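Visit report, Adari lab, Silalari site
Date of visit: May 3, 2025
Host: Babatunde Ekwueme
Written by: Lacey Inskip

The purpose of the visit was to see how Adari applies its handling rules for two-armed robots working with hot drinks. The rules are an internal document of 14 pages, revised last November. The drink station was running on arrival.

## Holding the glass at the spout

Rule 2 covers the pour. The glass stays over the drip tray while liquid is flowing, and the arm that holds it makes no travel moves. The second hand may wait nearby, provided it keeps clear of the stream.

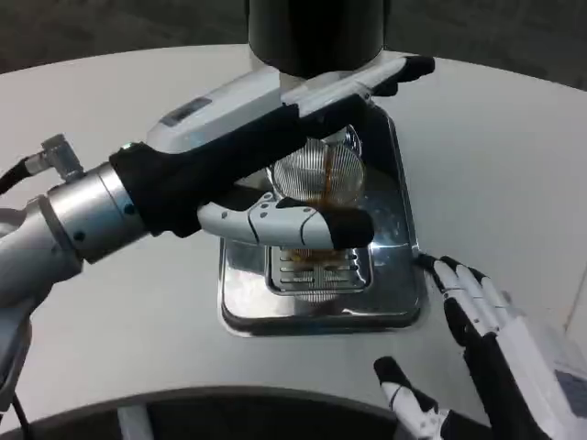
*Left hand holding the ribbed glass under the spout, right hand open beside the drip tray.*

Ekwueme keeps a log of every pour. It held 1,273 entries at the last review and 1,551 on the day I was there. Each entry records the grip setting, the operator and any stop. I asked to see the stops, and they were sorted by cause, which made the review quick.

## Two hands near one glass

A separate rule applies when both hands enter the area around the glass. One arm is named as the holder before the task starts, and the other must yield if their paths conflict. The name is written on the task sheet - a paper copy, signed by the operator.
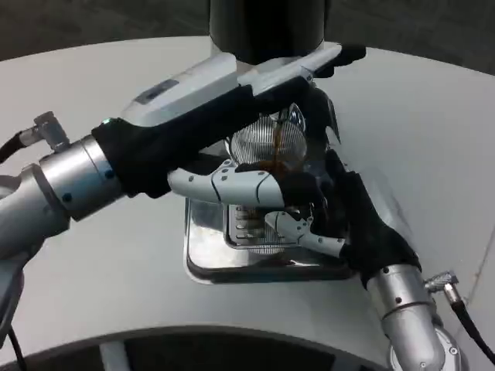

The yield rule is clear as written, but it does not say what the holder does after a stop. Ekwueme's practice is to hold position until an operator releases the arm. I recommend adding that sentence to the rule.

## Open points

- Cable routing at the wrists has no inspection interval.
- Hand coverings are not listed as parts to be checked.
- Lindqvist has asked for a copy of the log format.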